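Subject: Re: [kerville-readers] December pick and the Bozsik question

Maureen Stockdale wrote:

> I finished the second Wundeck book on Sunday and I'm not sure it works as a
> group read. The romance between Ilse and the ferryman takes until chapter 9
> to get going, and by then half of us will have quit. Also, do people need to
> have read the first one? The back cover says it stands alone. I don't think
> it does.
>
> Would anyone object to moving the Bozsik up and saving Wundeck for spring?
>
> Maureen

Maureen, all,

No objection from me. I read both over the past few weeks and have some notes that may help people decide.

On the Wundeck: I agree that it doesn't stand alone. The curse on the river is explained in one paragraph on page 40, and if you haven't read the first book you won't know why Ilse is afraid of her own sister. The sister is the best character in the series and in this one she mostly sends letters. The ferryman is fine. He is a selkie, the reader knows he is a selkie, and Ilse takes 87 pages to catch on, which tried my patience. Once she knows, the book picks up a lot. The last third, when they go under the ice to get the bell back, is as good as anything in the first one.

I would still like us to do it at some point. I'd suggest we read the two together and allow two months.

On the Bozsik: it's a shorter book and it starts fast. A hedge witch inherits a debt from her grandfather and the man who comes to collect it has been dead since before she was born. There are no earlier books to catch up on. The chapters switch between the two of them, and his are better than hers. A few things people may want to know before they start:

- There is a fair amount of blood in the opening, then very little after that.
- The love scenes are on the page. If you'd rather skip them, they're easy to see coming.
- The ending is happy, but one of the side characters dies and stays dead.
- The Cellent edition has a bonus story in the back. Read it last, it gives away who cursed the well.

My one complaint is the villain. He explains himself for most of a chapter while everyone stands in the orchard and listens. I also thought the debt was settled too easily, and I'd like to hear whether other people felt the same.

If we go with the Bozsik, I can lead the discussion. Nektarios led the last two and has asked for a month off. I'd start with these:

1. Did you believe she would let him into the house the first night? I read that scene twice and still can't decide.
2. The kitchen chapters. She does nearly all of her magic with a knife and whatever is on the table. Did that feel like magic to you, or like cooking with a spell added at the end?

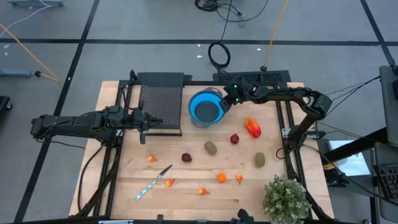
3. Whose story is it? The cover says hers. The last chapter is his.
4. Compare the bargain at the well with the one in the first Wundeck, for those who have read it.

Same room in Kerville as before, 10 in the morning. The library has the Bozsik in paperback and on audio. The audio reader gives the dead man a heavier accent than I expected, but I got used to it.

Please reply to the list with a yes or no on the switch so Maureen can change the hold requests.

Nektarios, if you still have my copy of the first Wundeck, could you pass it to Maureen when you see her?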